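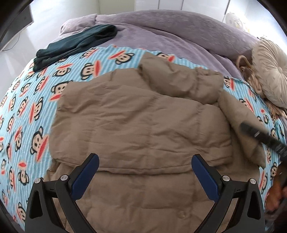 How to Fold a Quilted Puffer Jacket for Storage

Filed under: Clothing Care

118 shares | 4 comments

A quilted jacket takes up more shelf space than almost anything else in a closet, and most of that space is air. The method below reduces the jacket to a firm rectangle without straps or a vacuum bag. It works on synthetic and down fill, with or without a hood.

What you need

A flat surface larger than the jacket with both sleeves out. A bed with the duvet pushed back to the head end is the best choice. A table also works, but the fabric slides on a hard top, and the folds are harder to hold while the air comes out. A fitted sheet gives enough grip. A patterned sheet is useful if you are learning the fold, as the print gives you something to line the hem up against.

A breathable cotton bag or a pillowcase, if the jacket is going into storage for the season.

Before you fold

Empty every pocket, including the inside one. Check the fabric at the cuffs and collar for body oil and wash the jacket if there is any. Marks left over a summer are much harder to remove in the fall. The jacket must be completely dry. Squeeze the thickest channels between finger and thumb; a damp channel feels cooler and clumps instead of springing back.

Close the front. Run the zipper to the top, then fasten the buttons or snaps over it. An open front shifts during folding and leaves a twisted stack.

Step 1. Lay the jacket flat

Place it with the front facing up, collar toward the head of the bed and hem toward you. Pull the hem straight. Smooth the body from the center out to the side seams with the flat of the hand. Small wrinkles in the shell do not matter. Large creases that cross several channels should be worked out, as they trap fill on one side.

Step 2. Deal with the collar or hood

A padded collar left rolled up forms a lump at the top of the jacket, and every later fold will be thicker at that end. Open it out and press it down toward the body. If there is a hood, fold it forward over the chest so that its top edge points at the hem. Detachable hoods can be removed and laid flat on the chest.

Step 3. Fold in the sleeves

Bring the right sleeve across the body at shoulder level, then turn it down so that it runs parallel to the side seam. Repeat on the left. The cuffs should end above the hem. If they reach past it, double them back. Keep the two sleeves next to each other, not stacked.

Step 4. Fold the sides

Fold each side inward so that the edges meet at the center. You now have a long strip. On most adult jackets it will be about 70 centimeters long.

Step 5. Press and roll

Start at the collar end. Lay both forearms across the strip and lean on it for a few seconds, then roll toward the hem. Press again after each turn. Air leaves through the seams and cannot be hurried; pressing too fast only moves it to the next channel.

For a rectangle, replace the roll with 2 folds: collar to middle, then over again to the hem. The rectangle stacks better on a shelf. The roll is smaller and suits a suitcase.

Step 6. Bag it

Slide the bundle into the cotton bag with the last fold underneath. Do not tie it tightly. For down fill, avoid airtight plastic for anything longer than a trip.

Storing with other clothes

Put jackets on top of folded pants and knitwear, never below. The weight flattens the fill and the shell picks up hard creases. In a deep drawer, stand the rolls on end.

Taking it out again

Open the jacket, hold it by the hem and shake it hard several times. Hang it for a day before wearing. Channels that stay flat can be loosened by hand or in a dryer on low with clean tennis balls, if the care label allows tumble drying.

Related articles

Washing a Down Jacket at Home
The Damard Shelf System: Measuring a Closet
Packing for Buenaventura in the Rainy Season
How to Fold a Fitted Sheet
Getting Plush Duvets Dry in a Small Dryer

Contact | Copyright Dritarberg Home Notes | Back to top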